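The brown towels, and how I fold them now

I have been putting off writing about towels because it felt like a very small subject, even for this blog, which has given whole posts to jam jar lids and the right sort of string. But a few of you asked after my airing cupboard post in December, and I did promise, so make yourself a cup of tea and I'll try not to go on too long (I will go on too long).

We moved into the flat with far too many towels. There were the big fluffy ones that had been wedding presents, the ones that had once been big and fluffy, the beach ones, and a whole family of odd hand towels that matched nothing and which I couldn't bring myself to part with. The cupboard is 42 centimetres deep and 53 wide. I know this because I measured it twice, hoping for a better answer the second time.

So over the winter I had a proper clear-out, and the old ones went off to the animal shelter, who were very glad of them. In their place I bought a set of microfibre towels from Liko, in a brown they call Palma. I'd call it cocoa. I was doubtful about microfibre, I'll admit, as I'd only ever used it for dusting, and I worried it would feel like drying myself on a pair of spectacles cloths. It doesn't. They're soft, they dry quickly on the rail and they fold down to almost nothing, and that last point was the one that won me over.

Folding them is best done on a table. I used to do all mine standing up, with the towel pinned under my chin, and the stack always leaned over like a tired horse. Now I lay each one out flat first, lengthways away from me, with the care tag at the far end. 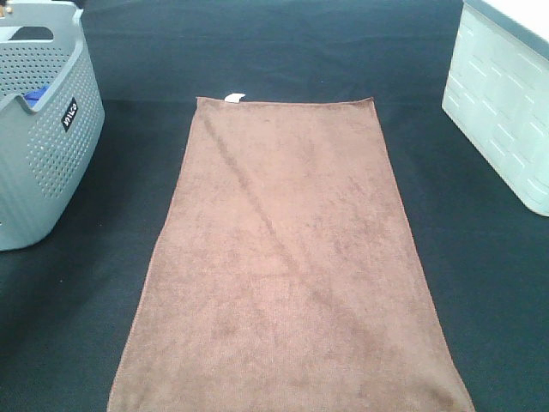
Brown towel laid out flat, tag at the far end, unfolded.

You'll notice these towels hold on to a crease. The pile gets pressed one way and stays there, and you can see a line in it, much as you can on velvet or a well-sat-on sofa. I fretted over this at first and even got the iron out, before reading that you really oughtn't to iron microfibre at all. These days I give the towel a long slow stroke with the flat of my hand, starting at the far end and working towards me, and whatever is left I leave alone. It's a towel. It will be on a bathroom floor by teatime, if my household is anything to go by.

What I do take trouble over is the corners. They have a habit of flipping over on themselves just as you turn away, and if you fold with one tucked under, you get a lump in the middle of the bundle and the whole pile sits crooked. I go to each far corner with a finger and thumb, turn out anything that has folded in, and give it a little pat.
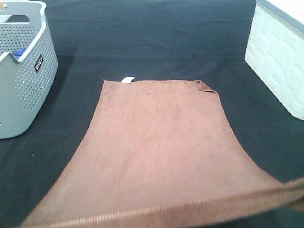
Then comes the folding itself, and I've settled on thirds. I bring the left long side in by a third, lay the right side over the top of it, and then fold the long strip in half, and in half again. The tag ends up inside if you start from the tag end, and I like that, although I couldn't tell you why it matters to me as much as it does. My mother folded in quarters and would have had words to say about thirds. But quarters left me with a bundle too wide for the shelf, and I'd rather disappoint her memory slightly than have the cupboard door spring open every night.

I should mention the washing too, as that was the other thing I was asked about. I do them at a low temperature, with the other darks the first time in case the brown comes out, and no fabric softener, which clogs the fibres and stops them soaking anything up. I learned that one the hard way with some dusters years ago! They don't go in with anything fleecy either, or they come out wearing it. 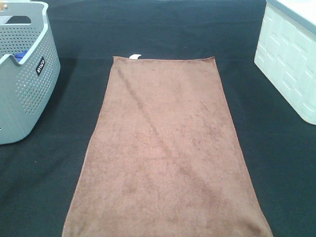 As for where they live, I did look at buying a smart set of shelves from Flatero, and I got as far as putting them in the basket before I saw the delivery charge and went off for a sit down. The plain old shelf is doing perfectly well. The everyday towels are at the front, the guest ones behind, and there's even a gap at the end where the hot water bottles go.

I've still got the pillowcases to sort, and those are a far worse muddle. Somebody on the Plotside forum, where I mostly talk about runner beans, told me she keeps each bedding set inside its own pillowcase, and I'm going to try that next, once I've found all the pillowcases.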